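Lomby Workroom Association
Minutes of the Regular Meeting, April 19, 2025
Schumacher Building, ground floor
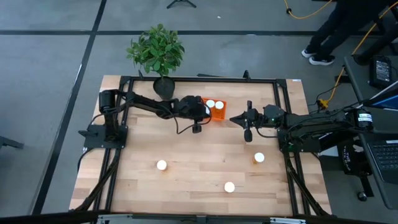 1. Call to Order and Attendance

The Chair called the meeting to order at 10:05 a.m. A quorum was present. The Secretary recorded the minutes. The Rumis member group was represented by its delegate, who attended for items 4 through 7 only.

2. Approval of the Agenda

The agenda was approved with one change. The item on window blinds was moved to the next meeting, as the written quote had not been received.

3. Approval of Previous Minutes

The minutes of the previous meeting were approved with the following correction: under "Storage," the words "lower shelf" are to read "upper shelf." The corrected copy will be placed in the binder.

4. Bottles and the Orange Bin

4.1 The Secretary reported that the small bottles with white caps continue to be left out on the butcher-block table at the end of a session. Members agreed that the orange bin is the proper place for them and that it should stay at the rear middle of the table, where it can be reached without clearing the front.

4.2 The Rumis delegate asked whether each group could keep a bin of its own. After discussion, it was decided that one shared bin is enough for the bottles now in use. Groups that bring additional bottles are to provide their own container and store it on the upper shelf.

4.3 A member stated that the bin had been used on several occasions for pens, tape and receipts. The Chair reminded all groups that it is for bottles only. Loose papers go in the tray by the door.

4.4 It was noted that the white caps look alike from above and that bottles placed upright in the bin are hard to tell apart. Two proposals were heard. The first was to write on the caps with a marker. The second was to attach a small round label to each cap. Several members objected to the marker on the grounds that it wears off and leaves the caps looking dirty.

Moved and seconded: That round labels be used on the caps, and that no one write directly on a cap or a bottle. Carried.

4.5 The Secretary will purchase one pack of 40 labels. Each group will label the bottles it uses before the following session.

4.6 The question of a lid for the bin was raised. The Rumis delegate felt that a lid would keep out dust. Others felt it would be set down on the table and left there. No motion was made.

5. Care of the Table

5.1 The Chair reported on the condition of the butcher-block top. A request had been received to cover it with a plastic cloth. Members were generally opposed, as the wood surface is easy to wipe and a cloth would slide.

5.2 The following rules were adopted and will be posted next to the sink:

Wipe the top with a damp cloth, working along the planks, and dry it afterward.
Do not use bleach or scouring powder.
Check that caps are fully closed before a bottle is set on its side.
Report any ring, stain or split to the Secretary on the same day.

5.3 The top is to be oiled twice a year. The next oiling was set for October. The table will be out of use for 2 days at that time, and the dates will be posted in advance.

5.4 A member asked which oil would be used. The Secretary will check the can in the supply closet and report back. If it is the product bought under the former lease, it is to be thrown out and replaced.

6. Plant Pot

6.1 The placement of the plant pot was discussed at some length. One member asked that it be removed from the table so that the full width could be used. Another asked that it remain, as there is no other spot in the room with suitable light.

6.2 Moved and seconded: That the pot remain until the blinds have been dealt with, and that a saucer be placed beneath it if it does not already have one. Carried, with two members opposed.

6.3 Watering is the duty of whichever group has the first session of the week. The delegate from Rumis asked that this be added to the session sheet. Agreed.

7. Inventory

7.1 The Secretary presented the supply list, which is now kept in Zeltell. The list contains 1394 entries, many of which are duplicates carried over from the old paper cards. Bottles, for example, are entered separately under "bottles," "amber bottles," and "containers, small."

7.2 It was agreed that duplicates will be merged under a single heading, and that items no longer in the room will be marked as withdrawn and not deleted. Groups may submit corrections in writing. Corrections given verbally at the end of a session will not be accepted.

7.3 The delegate from Rumis requested access to the list. Read-only access was granted to all member groups.

8. Floor Cleaning

The gray floor is to be swept after each session and mopped once a week under the existing arrangement with the Schumacher Building office. Members were asked to sweep under the table as well as around it. A missing cap was recently recovered there and has been returned to the bin.

9. Other Business

9.1 The key to the supply closet was reported as sticking. The Chair will contact the building office.

9.2 A request to extend sessions by half an hour was referred to the next meeting.

10. Action Items

Secretary: purchase cap labels; check the table oil; merge duplicate entries in Zeltell; add watering to the session sheet.
Chair: post the table rules; contact the building office about the closet key; obtain the quote for blinds.
All groups: label bottles and return them to the orange bin after use.

11. Adjournment

There being no further business, the meeting was adjourned at 11:40 a.m. The date of the next meeting will be posted on the notice board.

Respectfully submitted,
The Secretary
Lomby Workroom Association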